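Why Robots Have Rules

How people and robot arms can share a room safely
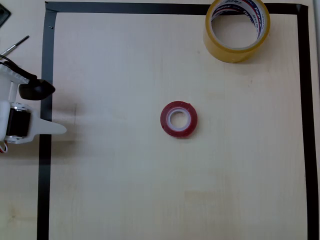 Robots do not know when they are being dangerous. A robot arm moves its motors in the order it has been told to, and unless somebody has given it a way of noticing you, it will carry on moving when your hand is in the way. So people who work with robots agree on rules first, and switch the robot on second.

Some of the rules are for the people. Some are for the robot, and are written into its program. Some are for the table, the cables and the room. This page explains the main ones. Words that may be new to you are listed at the end.

Who makes the rules?

Big rules for robots are called standards. A standard is a long document that says how something should be made or used. There are standards for bicycle helmets, plugs, playground slides and toys, and there are standards for robots too.

Standards are written by groups of people from many countries. Some of them build robots, some use them in factories, and some study how people get hurt and how to stop it happening. They meet, argue about the wording, and change it until enough of them agree. This can take years. When robots change, the standard has to be looked at again.

Small rules are made by the people in one workshop or one school. At the Ollulstead Robot Room, where this page was written, our rules fit on one sheet of paper. It hangs by the door. They were first written by Leonidas Stamatopoulos, who looks after the machines, and they have been changed several times. The newest version is from June 2026.

Rule one: mark the work area

Every robot arm can reach some places and not others. Stretch out your own arm and swing it slowly from side to side. Everything you could touch is inside your reach. A robot has a reach as well, and you need to know where it is.

A work area is the part of the table where the robot is meant to do its job. One simple way to mark it is to stick tape on the table. Dark tape on pale wood is easy to see, and if the work area needs to be bigger next week, you can peel the tape off and put it down again.

The tape does two jobs. It tells people, "Keep your hands out of here when the power is on." It also tells them where to put the things that the robot is going to pick up. If the robot has learned to work inside the lines, a toy brick placed outside them may be too far away, or at an angle it cannot manage.

Tape cannot stop anything from moving, though. A robot will go straight over a line on a table unless its program has a limit in it. That is why you need the next rule as well.

Rule two: give the robot limits

A limit is a number in the robot's program that it is not allowed to go past. There are limits for how far each joint can turn, for how fast it can move and for how hard it can squeeze.

Think about picking up a ripe strawberry. You could squash it easily, but you don't, because you can feel it getting soft. Many robot hands cannot feel anything. They close until they are told to stop. A squeezing limit stops the motor from pushing too hard, which is good for the strawberry and also good for fingers.

Our arms start every new job at 20 per cent of their top speed. At that speed you can see where the arm is going and you have time to press stop. If the slow run goes well, the person in charge may turn the speed up. Nobody in our room may go over 80 per cent, even for a race.

Rule three: know where the stop button is

Before you switch a robot on, find the button that switches it off. On large machines this is a big red button on a yellow background, called an emergency stop. It is made big so that you can hit it with your whole hand without looking carefully. On a small arm, it may be a switch on the power lead.

The stop button must be somewhere you can reach without leaning across the robot. One person has the job of staying next to it. At Ollulstead we call this person the stopper. The stopper does not hold the screwdriver, write the notes or go to fetch anything.

You never get into trouble for pressing stop. If you think something might be wrong, press it. It takes less than a minute to start again.

There is one thing to watch for. When the power goes off, some arms go floppy and drop. Keep your hands out from underneath, and wait until the arm has come to rest before you go near it.

Rule four: check what is on the table

Look at the table before each run. Ask yourself what is supposed to be there and what has been left behind.

Tools are often left behind. A screwdriver or a roll of tape gets used to fix something and then stays where it was put down. If a moving arm bumps into a tool, it can knock it off the table or get jammed against it. Pointed tools should go back in their box or on their hook before the power goes on.

Small screws are worth hunting for too. They can roll under the arm or stick in a joint. And if you find a screw on the table, it may have come out of the robot, so tell somebody before you put it in the spare parts tin.

Rule five: look after the cables

A robot arm has wires running along it. Thin ones carry messages and thicker ones often carry power. Each time a joint bends, the wires beside it bend as well. One of our arms, a small training arm called a Nasutix, made 2,680 trips from one side of its table to the other before a wire broke inside its plastic coating. From the outside the wire looked fine.

Good practice is to leave enough slack for the joint to turn all the way, but not so much that a loop can catch on something. Long loops can be held with a cable tie. Turn the power off before touching any wire, even if you only want to tuck it in.

We now change the wires on that arm after every 1,000 trips. Changing a part before it breaks is called maintenance. Sotiris Karagiannis keeps a notebook with the number of trips in it, and a page for each arm.

Rule six: watch out for pinching

Most robot hands in small workshops do not look like hands. They may have only two fingers, or a finger and a pad. The proper word is gripper. A gripper holds things by closing on them from both sides.

Any place where two parts come together is called a pinch point. The gap between a gripper's fingers is one, and so is the inside of each joint, like the inside of your elbow. Scissors, doors and deckchairs have pinch points as well, so you probably know what they feel like.

Here is what we ask everyone to do:

Tie back long hair.
Take off scarves, lanyards and dangling bracelets.
Push loose sleeves up above the elbow.
Put objects down in the work area, take your hand away, and say "clear" out loud.
Wait for the stopper to say "clear" back before anybody presses start.

Saying it out loud feels silly for the first few goes. After that you stop noticing.

Rule seven: write down what went wrong

In December one of our arms swung the wrong way and knocked a cup of pencils on to the floor. No one was hurt. We wrote it down anyway, with the time, the speed and what the arm had been told to do. When we read the notes later, we found that two joints had been given each other's numbers.

An accident that almost happens is called a near miss. Factories keep records of near misses, and so do airports and hospitals. The notes are there to help find the cause. They are not for working out who to tell off.

Do the rules change for bigger robots?

Yes. A small arm on a table might be able to lift an apple. A factory arm might be able to lift a car door, and being hit by one could kill a person. Many big arms work inside a fence. The gate has a switch on it, and when someone opens the gate the robot stops. Other machines use a beam of light that you cannot see. If a person walks through the beam, it is broken and the robot stops.

Some robots are built to work close to people with no fence. They are often called collaborative robots, or cobots. Many of them can sense a bump and stop. They still need to be checked for each new job, because a gentle arm holding a sharp knife is not a gentle thing to stand beside.

Try it yourself

You do not need a robot for this. One person is the robot arm and sits at a table with eyes shut. One person is the programmer, and one is the stopper.

Mark a work area on the table with string. Put a soft toy inside it. The programmer gives instructions such as "left a bit", "down" and "close". The arm does only what it is told, slowly. If the hand goes outside the string, the stopper says "stop" and everything stops.

Then write down one rule that would have made it go better. Swap places and try again with the new rule.

Words to know

Cobot: a robot designed to work near people.
Emergency stop: a button that stops a machine quickly.
Gripper: the part of a robot that holds things.
Limit: a number the robot must not go past.
Maintenance: looking after a machine so that it keeps working properly.
Near miss: an accident that almost happened.
Pinch point: a place where two moving parts could trap you.
Standard: an agreed document that says how something should be made or used.
Work area: the space where the robot does its job.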